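El expediente 2867

El depósito de Trimmont abastecía a once pueblos del valle y perdía agua desde octubre. La pérdida no era grande. El balance diario cerraba con 92 metros cúbicos de menos y la cifra apenas variaba, lo que a Perihan Aydoğan le parecía lo más raro del asunto. Una grieta crece. Una junta vieja gotea más de noche, cuando nadie abre los grifos y sube la presión. Aquello salía con la regularidad de una factura.

Velico, la empresa concesionaria, abrió el expediente 2867 y la mandó a ella con un correlador acústico, dos geófonos y una autorización para cortar el suministro durante 200 minutos, ni uno más. En la caseta de válvulas la esperaba Jong-dae Moon, que llevaba el turno de noche y tenía los planos extendidos sobre el cuadro eléctrico.

—La arteria principal es de fundición dúctil —dijo él—. El ramal de Plillen es de fibrocemento. Si yo fuera una fuga, estaría en Plillen.

—¿Cuándo se revisó?

—Consta que hace seis años. Consta la firma, al menos.

Colocaron el primer sensor en la válvula de salida y el segundo en la arqueta del cruce, a 200 metros. El correlador necesitaba tres datos: distancia, material y diámetro. Con ellos calculaba la velocidad del sonido en la tubería y, a partir del desfase entre las dos señales, la posición del ruido. Aydoğan introdujo los valores y esperó. La curva salió plana. Repitió la medida con el filtro de paso alto, luego sin filtro. Plana.

—No hay fuga en este tramo —dijo.

—Pues el contador dice que sí.

—El contador dice que pasa agua. Son afirmaciones distintas.

Moon anotó la hora en el parte, las 2:10, y bajaron a Plillen en la furgoneta, con las luces cortas por la niebla. Allí el resultado fue el mismo. El fibrocemento amortigua mucho la señal y Aydoğan redujo la separación entre sensores a la mitad, después a la cuarta parte. Puso el oído en el geófono y oyó un transformador, una bomba doméstica y, durante un rato, sus propios pies sobre la grava.

A las cuatro volvieron a la caseta. Ella pidió los registros en papel de antes de la telemetría y Moon los sacó de un armario metálico, en carpetas atadas con cinta de algodón.

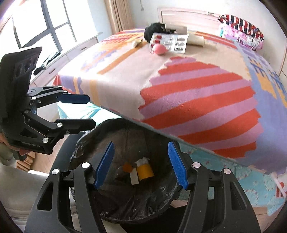

El dato estaba en la tercera carpeta. En la hoja de aforos figuraba una toma sin número, con diámetro de 80 milímetros, situada aguas arriba del contador de sector y aguas abajo del contador de salida. No aparecía en ningún plano digitalizado. En la columna de titular alguien había escrito a lápiz una sola palabra: Woo.

—Woo era el balneario —dijo Moon—. Cerró antes de que yo entrara.

—¿Qué queda?

—El vaso de la piscina y las paredes. El techo se vino abajo.

Aydoğan calculó el caudal necesario para explicar el desfase. Daba algo más de un litro por segundo, constante, compatible con una válvula de flotador abierta a medias. Una válvula así no produce el ruido de una rotura; a esa distancia, ninguno de sus sensores podía distinguirla del fondo. Comprobó la división dos veces y la copió en el parte con la letra de siempre.

Subieron a pie, porque la pista terminaba en una cadena. Todavía era de noche. El balneario ocupaba una terraza sobre el río y la puerta de servicio no tenía cerradura. Moon iba delante con la linterna y se detuvo al llegar al vaso.

Estaba lleno. El agua llegaba al rebosadero y caía por él en una lámina fina, sin interrupción, hacia una rejilla limpia. No había hojas en la superficie. Aydoğan sacó del maletín el fotómetro y midió el cloro libre: 0,6 miligramos por litro, el valor de la red. Luego metió el termómetro y esperó a que se estabilizara.

—¿Y bien? —preguntó Moon.

Ella leyó la pantalla, la secó con la manga y volvió a leerla.

—Treinta y cuatro grados.

—La caldera la vendieron como chatarra. Vi salir el camión.

Aydoğan escribió la temperatura en la casilla de observaciones. Quedaban 40 minutos de autorización. Buscó la válvula con la linterna, la encontró detrás de una tapa de registro y apoyó la mano en el volante, que estaba engrasado.

—Apunta la hora —dijo.

Desde el otro extremo del vaso llegó un chapoteo, y Moon apuntó la hora.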